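**Budget sanity check: simulate first or just buy the arm?**

**gridbolt_26**
We're a small catering kitchen and the owners want a table-clearing arm by July. Cadwaladr quoted us for the arm, plus 13 months of "scene licence" for the Prollwood simulator so we can test layouts first. The licence is almost a third of the total. Has anybody here got their money's worth out of one of these?

**tula_shed**
Depends what you're testing. We used Prollwood to work out if the base would fit beside the bench and it saved us moving a power outlet. I'd pay for 2 months, not 13.

**marrowfat**
I wouldn't pay for any. Ask them how many of your own dishes are in the object library. I asked and got a brochure.

**gridbolt_26**
Fair. These are out of the trial they gave us.

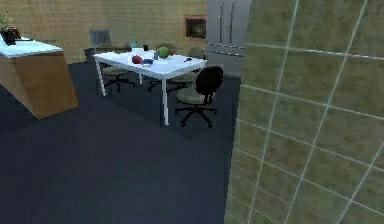
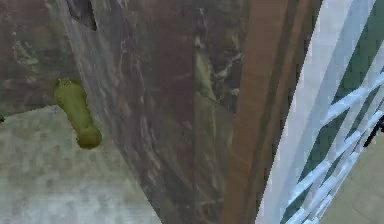 My worry is what the trial leaves out of the price. The quote has one line for "environment" and one for "objects", and the objects line is per item after the first 9. With an apple, a couple of cups and that narrow see-through bottle on the white table in the first one, you're well on the way to 9 before you've added a single thing we use. I can hardly pick the bottle out against the tabletop myself, and we have racks of clear glassware. Do I budget for a better camera now or wait and see?

**marrowfat**
Second one, what is the yellow-green thing? Cucumber? Bottle? If you can't tell from that close I wouldn't be signing off on a camera spec with it.

**gridbolt_26**
No idea. I've asked for the item list.

**tula_shed**
Bit harsh. You don't buy a simulator for pretty marble. Blurry textures don't matter for reach, and chairs pushed in around a table are a decent thing to plan for. Ours kept wanting to go where the stools were.

**marrowfat**
You can plan for chairs with a tape measure and some masking tape.

**tula_shed**
You can't run 26 layouts before lunch with masking tape.

**marrowfat**
Who has 26 layouts? He's got one kitchen.

**quietpallet**
Get a second quote from Tasevska before you argue about the licence. They'll rent you an arm by the month and the cheque goes toward the purchase if you keep it. Put your own glasses in front of it. Also check who pays for the gripper pads, as ours were listed as consumables and we missed it.

**gridbolt_26**
Pads aren't on our quote at all. Neither is freight. Emailing both of them tonight.

**tula_shed**
Ask Cadwaladr for the 2 month rate while you're at it. It's not on the price sheet but we got it.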